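La lettre de Mevamlow

Publié en avril - par la rédaction de Triltwood

Nous utilisons des cookies pour mesurer l'audience du site. En continuant la lecture, vous acceptez leur utilisation.

Ma tante avait quitté la maison de Mevamlow avec une valise et une boîte de thé, et elle n'avait jamais voulu dire pourquoi. Quand elle est morte, j'ai reçu la clé par la poste. L'enveloppe portait le tampon de l'étude Mulder, et à l'intérieur il y avait seulement une feuille : la maison était à moi, il restait 2 000 francs de taxes à payer.

J'ai pris le train de nuit. Pendant le voyage, j'essayais de me rappeler la voix de ma tante, mais je retrouvais surtout ses silences. Elle se taisait dans deux langues, celle du pays et la nôtre, et dans chacune elle le faisait d'une manière différente. Dans la nôtre, elle regardait la fenêtre. Dans l'autre, elle regardait ses mains.

La gare de Mevamlow était plus petite que dans mon souvenir. J'ai marché le long du canal jusqu'au numéro 33. La serrure résistait, puis elle a cédé d'un seul coup et je suis presque tombé dans le couloir. Il y avait une odeur de pommes et de papier. Sur la table de la cuisine, quelqu'un avait posé un cahier fermé par un ruban.
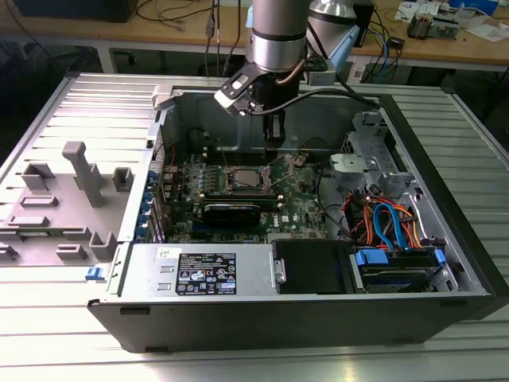

Je n'ai pas ouvert le cahier le premier soir. J'ai fait chauffer de l'eau, j'ai cherché une tasse, j'ai dormi dans le fauteuil avec mon manteau. La pluie est venue vers trois heures du matin et je l'ai écoutée comme on écoute une personne qui parle dans la pièce voisine.

Au matin, j'ai défait le ruban. Je m'attendais à des souvenirs, peut-être à une faute, à un amour. C'était une liste de mots. À gauche, les mots de notre langue ; à droite, ceux du pays, écrits au crayon, souvent corrigés. Elle avait appris seule, page après page, pendant 30 ans. À côté du mot « voisin », elle avait noté : demander comment on dit bonjour quand il est fâché. À côté du mot « retour », la colonne de droite était vide.

J'ai lu jusqu'à midi. Les dernières 9 pages ne contenaient plus de liste, seulement une lettre, recommencée plusieurs fois et adressée à sa sœur, c'est-à-dire à ma mère. Chaque version était un peu plus courte que la précédente. La première parlait de l'argent, de la dispute, du bateau pour Endumo que ma mère n'avait pas pris. La dernière disait : « J'ai gardé ta chambre. »

Je suis monté à l'étage. La porte du fond était fermée, mais sans clé. Le lit était fait, avec une couverture bleue pliée en deux, et sur l'oreiller il y avait une chemise de nuit de jeune fille, très propre.

J'ai téléphoné à ma mère depuis le café du canal. Elle a demandé s'il faisait froid. J'ai dit que oui, un peu. Elle a demandé si le toit était encore bon, et j'ai dit que je ne savais pas, que je n'avais pas regardé. Ensuite elle n'a plus rien dit, et j'ai compris qu'elle regardait la fenêtre.

- Il y a un train ce soir, ai-je dit enfin. Je peux venir te chercher à la gare.

Contact - Mentions légales - © Triltwood, tous droits réservés - Retour en haut de page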